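Putting Things in Bowls: Getting Your Money's Worth From Flarnevel

Filed under Kitchen and Counter Tips

Flarnevel is the practice kitchen Prarard sells to people who own a small robot arm, or who are thinking about owning one and would like to be talked out of it. You set up a counter on your computer, put some things on it, and let a pretend arm make the mistakes for you. I've had it since October. What follows is what I'd tell a neighbor.

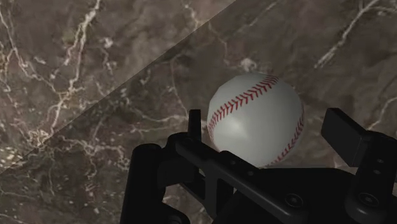
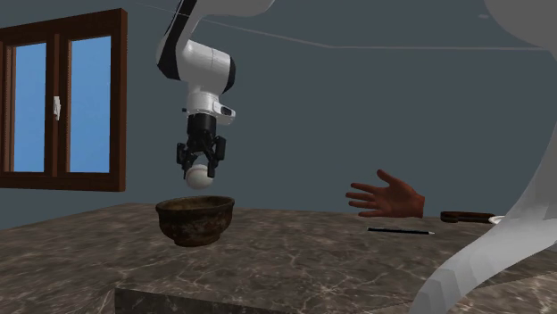 Practice runs in Flarnevel, on the marble counter.

Marnie Oldacre
Small Appliances and Counter Space

Start with something round. A ball is the fairest first test, and a baseball is a good one: it's an easy size to judge and you don't get attached to it. Save the egg for when you've earned it. I moved on to eggs during my first evening and learned a lot about my character.

Look at the gap on both sides before you close the fingers. If one finger is going to touch well before the other, the ball gets shoved, and a shoved ball on a hard counter goes wherever it likes. Back up and center it. The close-up view is worth the extra click every time.

Pick a bowl with a wide mouth. Flarnevel will happily let you aim for a narrow vase, and I suppose there are people who enjoy that sort of evening. Put the bowl where the arm can come at it from above without leaning over everything else you own.

Lower, then let go. The beginner's habit is to open the fingers as soon as you're over the rim. That's fine for a baseball and poor manners with anything that has a yolk. Drop your release height a little at a time and save each version under a name you'll understand later. Mine are called "better," "better 2" and "no."

Leave some clutter out. A bare counter flatters everybody. Put a pen down, a plate, whatever lives on yours, and run it again. My real counter in Tasville has never once been clear, so a score from a clear one does me no good.

Choose a counter pattern like your own. The veined marble is handsome, though I found it hard to judge distance against all those lines. Plain colors are easier on the eyes.

Don't run 2000 tries overnight on a laptop sitting on a quilt. Mine got hot enough to proof bread. Set it on the stove top (off, please) or a cooling rack.

Now the money. The full package is $489, which includes the practice kitchen and the bracket set for a real arm. The Ferraro arm I use it with cost $824, so I'd done things in the wrong order, as is traditional. If you haven't bought an arm yet, get the kitchen first and spend a month with it.

Complaints: the help link inside the program gave me a 404 page for most of a week. The bracket screws come in one bag with no labels - sort them in a muffin tin before you begin. And the sound effect when you miss the bowl can be turned off, under Settings, then Comfort, then Other.

Would I buy it again? Yes, grumbling. I still put my own eggs in the bowl by hand.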